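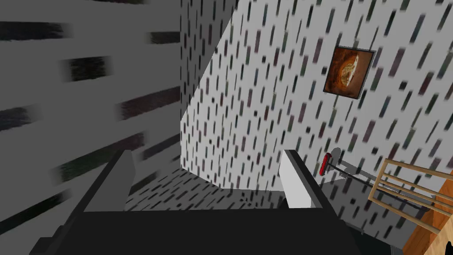
Handout 5: wrist camera placement and clearance in simulation

The Nustau arm is tested in simulation before any part is cut in the workshop. The model uses the same mounting offset as the bench build, with the camera set behind and above the gripper housing. At this offset the housing fills much of the lower view, and the open fingers leave only a strip of floor between them. Near a corner, a wall close to the left side takes up a third of the view and blurs into horizontal streaks. The dashed wall pattern farther off stays easier to read and should be used for tracking.

Settings for the exercise (T. Meinecke):

Finger clearance to any wall: 40 mm minimum
Approach speed below 200 mm clearance: 30 mm/s
Runs per camera offset: 5

Log the joint angles at each stop. Discard a run if the housing touches a wall, and note which side made contact. Do not change the finger geometry between runs.

Leen Bitar keeps the printed camera brackets in the Greletti drawer. Bring the logs to the March session, before any holes are drilled in the wrist plate.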